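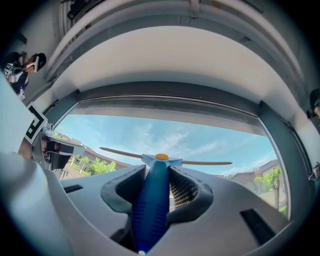

Chapter 3: Window session with the Omidine hand-held pair

Guides > Omidine kit > Window session
3 min read

I wrote this chapter after far too many runs at the glass, so I'll keep it practical! You've already charged both grippers (60 minutes does it) and stuck the marker cubes on.

1. Clip the squeegee handle into the right gripper and squeeze until the fingers stop moving. Give it a tug - if it slides, open up and grab it again a bit lower.

2. Tighten the wrist straps and let the cables hang free below your hands.

Note: Bright sun can wash out the gripper camera. I lock the exposure before I start.
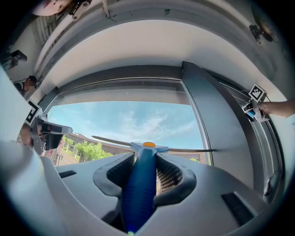

One owner wrote in that locking the exposure once a day wasn't enough, and that they now redo it whenever the clouds change.

Good tip, and I've added it to my own routine.

3. Check for a green light on each cube, then start recording.

4. Set the blade on the glass and pull it across in one slow pass, some 13 seconds for a wide window.

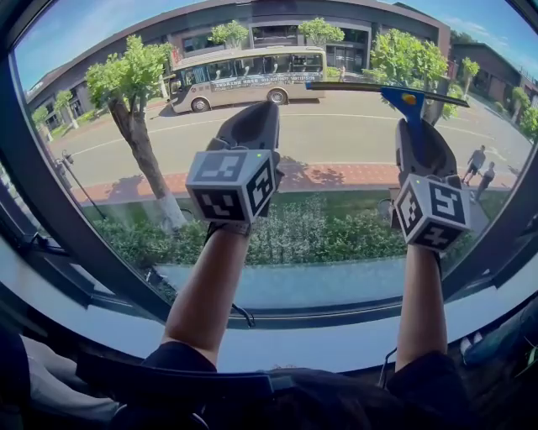 Keep your elbows loose while you pull, and try not to let one cube hide behind the other (tracking hates that).

CAUTION: Don't lean on the pane with the gripper body. Let the rubber do the pushing.

5. Stop recording before you put anything down. Error 726 means you did it the other way around. 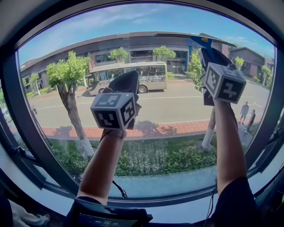
Fig. 3-4. Right gripper with squeegee, blade on the glass.

Contact Omidine support | © Omidine | Back to top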